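Nilura Hand-Held Gripper
Set-Up Guide for Demonstrations and Open Days

Section 5. Running the Cloth Station

This section covers the cloth station only. Section 4 covers the table, the power strip and the visitor line. Read both before the doors open.

The steps apply to the standard jaws supplied with the tool. If your site uses the Furnberg long jaws, follow the insert packed with them.

5.1 Before visitors arrive

1. Lay one plain, light-colored sheet over the table. Patterned cloth makes it hard for people at the back to see the jaws.

2. Open and close the jaws by hand five times. They should move together and stop at the same point. If one side lags, go to Section 7.

3. Check the finger pads. Light scuffs on the corners are normal wear. Replace a pad if it is cracked or moves when you press it.

4. Connect the tool to the recording laptop and wait for the green light. Enter station code 3331 when asked.

5. Make a test recording and play it back. Delete it when you are done.

Note: The memory card holds roughly 50 demonstrations. Bring a spare for an all-day event.

Caution: Keep fingers, hair, lanyards and loose sleeves away from the linkage arms. They can pinch when the jaws close.

5.2 Showing the grip

Do this once yourself before handing over the tool.

1. Push the sheet into loose folds. Do not smooth it out.

2. Start the recording and say what you are about to pick up.

3. Open the jaws and bring the pads down with a fold between them. Keep both tips at about the same height. 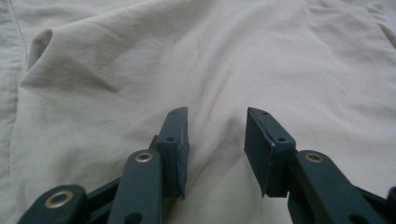
4. Squeeze the trigger slowly until the pads meet the cloth. Stop there.

5. Lift straight up, hold for a moment, then lower the cloth and release.

6. Stop the recording.

Caution: Do not drag the closed jaws sideways. This can tear a seam and bend the arms.

5.3 Letting visitors try

1. Take one visitor at a time. Children must have an adult beside them.

2. Ask before recording. If the visitor says no, leave the recorder off and let them try anyway.

3. Stand on the trigger side so you can reach the release.

4. Shake the sheet loose between turns.

If the sheet slips out of the jaws, have the visitor open them fully and take a larger fold. Do not tell them to squeeze harder.

Note for the Clunumgate site: The cloth station closes before the Rashidi arm demonstration begins. Switch off the tool, lock the jaws and put the tool back in its case before you move visitors to the other room.

Section 5 last revised Friday, December 13, 2024.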